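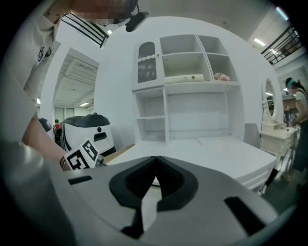 Hand-held grippers in use at the Ekano training hall, Vestport.

Ekano pauses one software version after gripper fault

VESTPORT, 25 September 2023 — Ekano has stopped the use of one software version for its hand-held grippers after a fault in the closing force. Nobody was injured.

The fault was found during household practice, where operators put clothes and other cloth items into shelves. In some sessions the fingers kept on closing after the operator had released the handle. One operator, Duván Chávez, felt his fingertip pressed and reported it the same afternoon. 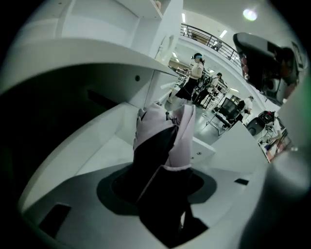 We have since checked 2886 recorded sessions. The fault is present in up to 100 of them, and these are now taken out of our training data.

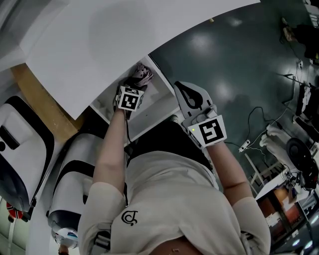
Text: Bianca Căpraru, Ekano Press Office

"The operator must always be able to open the gripper at once," said Ilgın Gökçe, head of safety. "In this version it was not always so, and we are sorry for it."

The older version is again installed on all grippers. A corrected one will be tested over 1000 closings before it is given out. Customers who have the Drarnik handle should not update for the moment.

Recent items
Drarnik handle: new manual
Ekano opens second hall in Vestport

Search this site Go

Comments (2)
T. Crenshaw: Is the left-hand model also concerned?
Xavier: Thank you for the clear information. We have gone back to the older version too.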